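3.2 House rules for drawer tasks

I'll be upfront that we started with far too many rules. The first draft, which Hanane Metwally and I put together in April, ran to 20 pages, and the operators at Piltetthorpe (very politely!) stopped reading it. So we threw most of it out and kept what people could hold in their heads while their hands were busy. For drawers that came down to a starting pose, a speed, and a rule about the marker cubes.

The cube rule is the one I'd fight for. Both cubes have to stay clear of sleeves, hair and furniture for the whole pull, and if one gets covered the operator stops, backs off and begins the take again. It feels fussy, I know, but a take with a hole in the hand track costs us more time at the desk than it ever saved on the floor.

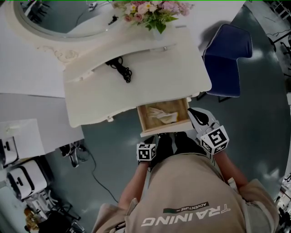

Figure 4. Drawer task at the vanity table, with a marker cube on each of the two hand-held grippers.

Speed was harder to agree on. Hélène Lapointe wanted a metronome, I wanted no limit at all, and we settled on "as if someone is asleep in the next room," which people understood right away and which we then wrote into the Aton protocol word for word. We also ask for both grippers to be in use or parked within reach, never dangling, and for the operator to look at the thing being handled until the jaws have let go of it.

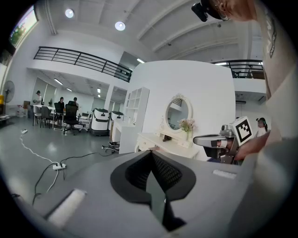

Then there's everybody else. Our first draft said nothing about people outside the task, and that was a real gap, so the current version has a short section on it. Anyone who might be recorded signs the same consent form as the operators, and we blur faces before a take leaves the building. Cables get checked at the start of each session and again after 90 minutes (I'd happily make it more often, but the Grisanthorpe team talked me down).

We tried the short rules on about 400 takes before freezing them. Two of the rules changed along the way, both of them mine, and the wording we ended up with is in Appendix B next to the older Cronin checklist it replaced.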